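Subject: Re: [seedswap] Beans that climb vs. beans that don't, and the October box

Parisa Bagheri wrote:

> Hello everyone, first year with the list so forgive a beginner's question.
> I was sent a packet marked only "Ania, pole?" and I can't tell whether to
> give it a trellis. Also, how dry is dry enough before I put my own beans in
> the box? Mine rattle, but a few still dent when I press them.

Dear Parisa (and everyone),

Welcome, and please don't apologize, that is just the sort of question this list was started for. I've been meaning to write about the fall box anyway, so you've given me the push I needed.

First, **Ania**. She's a climber, but a lazy one. I had my start of her from Rhodri Llewellyn, and the first summer I gave her eight-foot poles and felt rather foolish when she stopped at my shoulder and spent the rest of July leaning on the tomatoes. Now I put in short brush, the twiggy stuff from pruning the hazel, and she's perfectly happy. The question mark on your packet is probably Rhodri's. He puts one on everything, including his Christmas cards.

If you find she makes flowers and no pods in the hot part of August, leave her alone and keep watering. Mine sulked for three weeks last year and then gave me a lovely late crop — more than I'd had from the Ollier row, which had the better soil and all the attention. 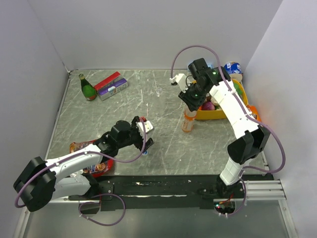
Now, drying. If a bean dents under your thumbnail it isn't ready. I shell mine onto old window screens in the back bedroom and stir them with my hand whenever I walk past, and I give the big white ones another two weeks after I've decided they're done. The hammer test is a good one too: put one bean on the step and hit it. A dry one shatters, and a damp one squashes. Then into the freezer in a sealed jar for a few days if you've ever had weevils, and let the jar come all the way back to room temperature before you open it. I skipped that last part one year and lost the whole jar to mold, which still makes me cross!

As for the box itself, Ghazal Kordestani has it this time and would like packets by the end of October. Please write on each one:

- the name, or your best guess
- pole or bush
- the year you grew it
- whether anything else was flowering close by

Last fall we sent around over 800 packets, and a good many said "beans." I love you all, but I do need a little more than that.

Marcelino, if you're reading, do you still have any Shojaei? Mine went to the rabbits in June and I would gladly trade you a jar of the Ollier for a couple dozen seeds.

Parisa, send me your address off-list and I'll mail you some of my own Ania so you have a spare.

Warmly,
Niamh Quinlan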